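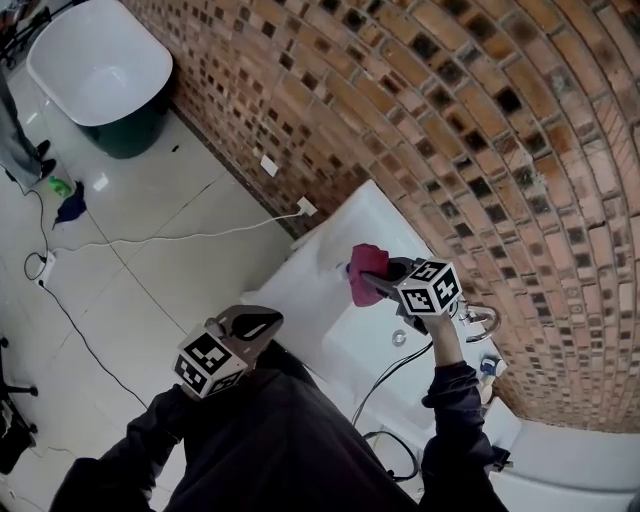 Notes for slot 2, Rondovdale building services meeting, May. Speaker: Lungile Mtshali.

Slide 1. Title. Give name and employer (Burnow). Say that the talk covers cold and hot water in low-rise housing, nothing commercial.

Slide 2. Dead legs. Define the term: pipe between the circulating loop and the outlet, where water sits until someone opens a tap. Volume depends on bore and length. Bathroom sinks are the usual worst case, as draws are short and the run is often sized for the bath.

Slide 3. The Hesar block. 112 apartments, one riser per stair, loop installed at first build. Credit Hemi Prendergast for the survey drawings. Longest branch is on the top floor, north stair. Pause here, the drawing is small.

Slide 4. Method. Thermometer in the stream at the sink, timer started when the tap opens, stopped when the reading levels off. Same tap position each time. Readings taken before 6 a.m. where the resident agreed. 249 readings kept. Readings with the washing machine running were dropped – say so before Corey Sutcliffe asks.

Slide 5. Results by floor. Read the axis labels aloud. The spread matters more than the mean. Two stairs behave alike and the third does not; the balancing valve there was found nearly shut.

Slide 6. Options. Rebalance first. Smaller bore on branches when bathrooms are refitted. Trace heating only where the loop can't be extended. Skip the cost table if past 20 minutes.

Slide 7. Limits. One building, one season, no flow meter on the branches. The Seo site will have meters.

Questions. Pass anything on disinfection to Digby Tomoana. Handouts are by the door, 400 printed, spare copies back to Clem.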